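Playing at Pallarine: questions we get asked

The Pallarine is a board games café on Joshi Lane. Read this first and you may save yourself a phone call, and us the walk to the phone.
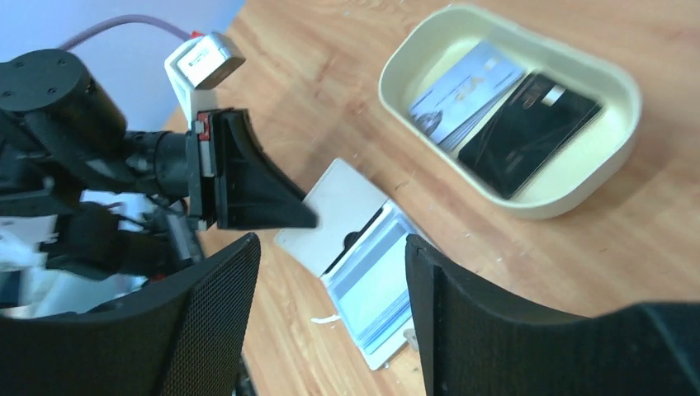
Do I need to book?
For a table after 6 pm, yes. Before that, wander in and take your chances with the pensioners, who play for blood.

How many games have you got?
464 on the shelves. A few are good. Staff will tell you which if you buy a coffee first.

What does it cost?
£5 a head for the whole evening, under-15s half price. Sulking is free.

Can you teach us the rules?
We can teach most games in 20 minutes. Juvix takes longer, and you will still get the scoring wrong. So do we.

We've lost a card. Are we in trouble?
Look under the table, then up your friend's sleeve. If it's really gone, tell us at the counter. We'd sooner hear it from you than from the next lot, halfway through their game.

Can I bring my own food?
Birthday cake, yes. Curry, no. The Arnitz expansion set still smells of the last one.

Are dogs welcome?
Yes, if they stay on the floor and don't chew the dice.

What time do you close?
Eleven. If you're one turn from winning at five to, play quickly. The lights go off at the wall and we're not sentimental about it.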